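How to clean a matte gray table top without making shiny places?

Home and Furniture > Cleaning and care

Mi-kyung Do
posted 2021-12-10

Hello everybody. I hope this is the correct category, if not please move it.

In July we bought a Stitalix table from the Rosser shop in Lerkberg. It is the long model, 186 cm, and we use it for everything: my husband repairs small things there, I cut fabric, and the children do their homework at the other end. The top is gray and very matte. We chose it exactly for this, because our old table was glossy and the lamp was always reflecting in my eyes in the evening.

My problem is the cleaning. When I wipe with a damp cloth, the table looks perfect for a few minutes, and then when it is dry I find cloudy areas. If I rub more, I am afraid I will polish it. In the place where my daughter puts her arms to write it is already a little shiny, and I do not know if this is grease from the skin or if the surface is worn. From the side, near the window, I see the difference very well. From above it is much less.

What I tried until now: warm water only, then warm water with dish soap, then a spray named Gitus which my neighbor gave me. The spray was the worst one. It smells nice but it left a film, and dust was sticking to it the next day. The paper that came with the table says only "clean with a soft cloth and mild product", and this does not help me very much. 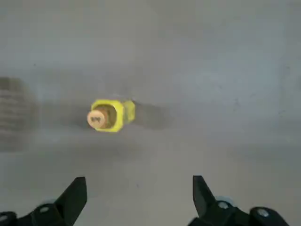 The table top, with a small yellow six-sided piece lying on it.

I would like to know three things. Is it possible to remove the film from the spray? Can a shiny place become matte again? And should I put some protection on the top, for example a wax or an oil? The seller told me that wax is good for all tables but he did not look very sure.

Thank you in advance for your help, and sorry for the long message.

Valentin Le Goff

Hello Mi-kyung,

I had nearly the same trouble with a dark kitchen counter, so I can tell you what I learned, but I am not a professional.

First, please do not put wax or oil before you know what the surface is. On a closed matte surface the wax has nowhere to go, it stays on top and you will see every finger. Write to the shop with the model name and ask them for the material and the finish. They should have this information.

For the film, I think it is old soap and spray together. Take 500 ml of lukewarm water, not more than 40 degrees Celsius, and put in only one or two drops of dish soap. Most people use far too much, I did also. Wring the microfiber cloth well so it does not drip. Clean a part the size of a newspaper, then go over it with a second cloth and clean water, then dry it immediately with a third cloth. The drying is the step I was always skipping. If you let the water dry alone, the minerals stay and you have your clouds again. Where I live the water is hard, so for the rinse I buy distilled water, and the difference is big.

Change the water when it looks gray. And do not use fabric softener when you wash the cloths, it leaves something greasy in them.

For the shiny place, try the same cleaning there two times and look from the side, with the window in front of you. If it becomes more matte, it was grease. If nothing changes, the surface is polished by the rubbing and I do not know a home method to bring it back. Please do not try the white melamine sponge. It is a very fine abrasive, and on my counter it made a spot which I still see each morning. A desk pad under your daughter's arms would stop it from growing.

Good luck, and tell us how it goes.

dd_lerk

just buy a tablecloth. we have the same table, had it 2 years, 100% cotton cloth on top and I never think about it

Mi-kyung Do

Thank you Valentin, this is very clear. I did the three cloths on one corner this evening and the film is almost gone there. Tomorrow I continue with the rest, and I will write to the shop about the material.

dd_lerk, thank you too, but I cannot cut fabric on a tablecloth, it moves with the scissors.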